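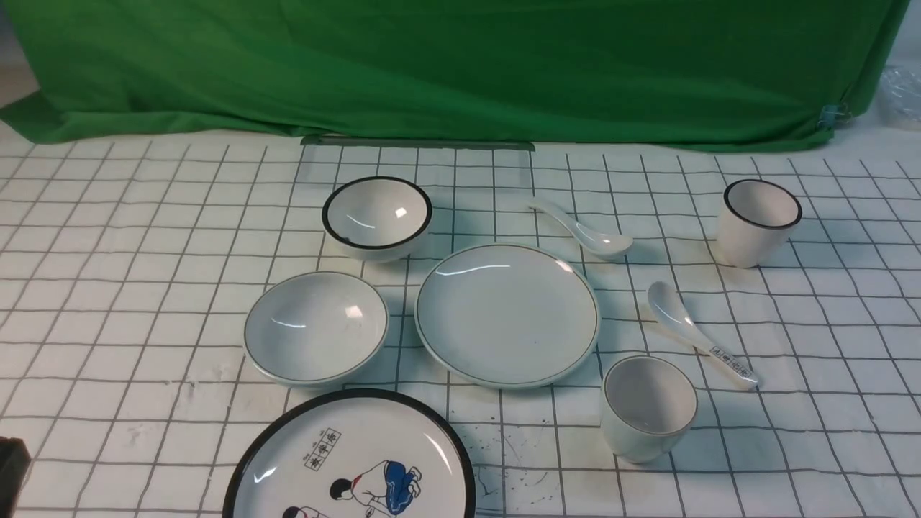 Durthorpe opens its Zisance tableware range to home cooks this March

I'm Ghazala Ghumman, I run the small tableware studio at Durthorpe, and I'm so happy to say that Zisance goes on sale this month! It's our everyday white range – bowls, plates, soup spoons and cups – with a dark rim, a fine line on some pieces and a thick band on others. I drew the first plate on a Sunday morning with toast in my other hand, and I've eaten off it ever since.

We've made 1,545 pieces for the opening batch, and 239 of them are already spoken for by folks on our mailing list (thank you, you lovely people). You can buy single pieces or a table set for 2.

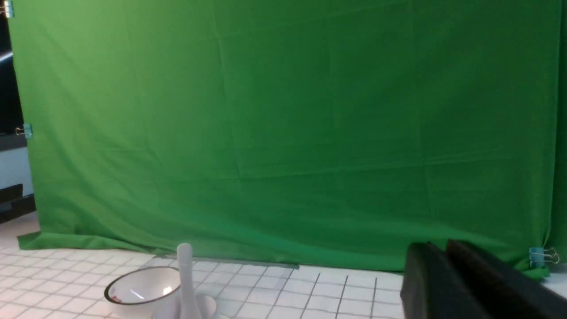 The shop at Drondach will carry the whole range from day one, and our website opens to orders at the same time. If you bought from our older Kiss line, the new pieces stack with it just fine – I tried it with my own cupboard at home, chips and all.

I've also kept a few pale glazed pieces with brown rims in the shop, for anyone who likes a bit of color next to the white.

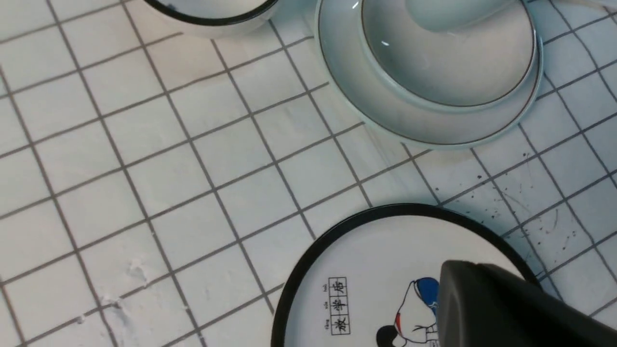 Pale glazed cup or small bowl on its saucer, both with a thin brown rim.

Stores and writers can reach me through the Durthorpe studio. I answer the phone myself most afternoons.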